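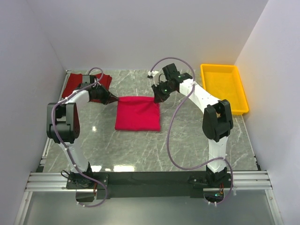
## Session 2 — Reading a psalm slowly

Handout for the evening group. Bring a Bible, any translation. Spare copies on the shelf by the door, please put them back after.

Tonight: Psalm 130. Short, eight verses. One of the "songs of ascents" (Ps. 120–134), probably sung by pilgrims going up to Jerusalem.

- "Out of the depths" — deep water. Same kind of picture as Ps. 69
- v. 3–4: if sins were counted, who could stand? Then forgiveness, *then* fear. Odd order. We'll spend time here
- v. 6: watchmen and morning, said twice. Read it out loud, it works better
- v. 7–8: shifts from "I" to Israel. Who is speaking now?

Latin title is De profundis, from the first words. Luther wrote a hymn on it, Seija Räsänen will play the tune on piano before the break.
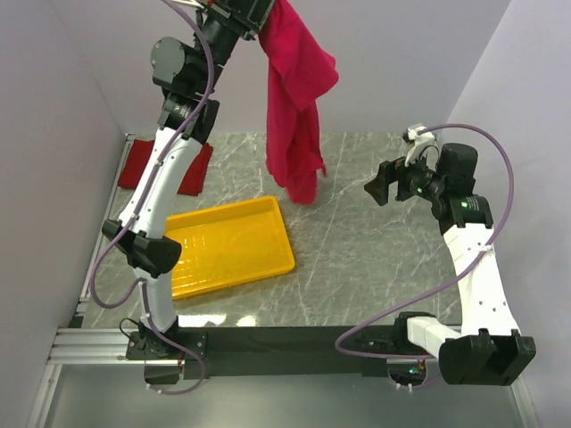 ## How we read

1. One person reads the whole psalm. Everyone else just listens, books closed.
2. Two minutes quiet.
3. Second reader, different translation. Write down one word that stuck.
4. Go round the circle. Passing is fine
5. Open discusion — Bastien Perrin leads.

## For next time

Read Psalm 121 and 126. Compare the mood with 130. Are they all the same kind of song? Jot down 200 words if you like writing, nobody has to hand it in. Anyone who wants to do the longer paper (500 words, on lament) talk to Nelli Harju first.

Start is 7 sharp, doors open a bit before. Notes on Hebrew poetry and paralellism are coming by email, didn't get them finished in time.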